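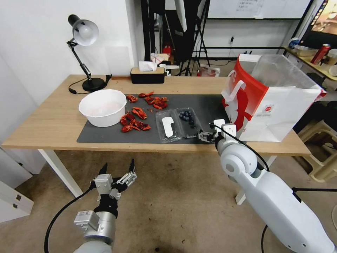

## 4. Setting up your Darnance table

I've put together four of these now (two for us, one for my sister, one for Irfan Rondonuwu down the hall), so these are the steps I follow, with the bits the leaflet skips. It took me 40 minutes the first time. You'll be quicker!

1. Lay a blanket on the floor and put the top on it, good side down. Mine picked up a scratch from a stray screw, so sweep first.
2. Sort the bolts by length. The long ones go through the legs, the short ones hold the brackets.
3. Fit each leg with its bolts finger-tight only. I know you want to crank them down – wait until all the legs are on.
4. Go around again with the hex key and snug everything up.
5. Get a second person and turn the table over together. Lift it, don't roll it over on its legs.

**Caution:** Please don't use a power driver on the bracket screws. I stripped one that way and had to write to Avham for another, and it didn't show up until September.

**Note:** On carpet the table may rock a little for the first few days. Give it a week before you touch the leveling feet, then turn the low one out a half turn at a time.

6. Check the bolts again after 2 weeks. Mine had loosened a bit, and so had Irfan's.

### Looking after the top

Wipe up spills when they happen, oil and chili sauce especially. I use a damp cloth with a drop of dish soap, then a dry one. Put a mat down for messy meals – any kind will do, as long as you lift it afterward and wipe underneath.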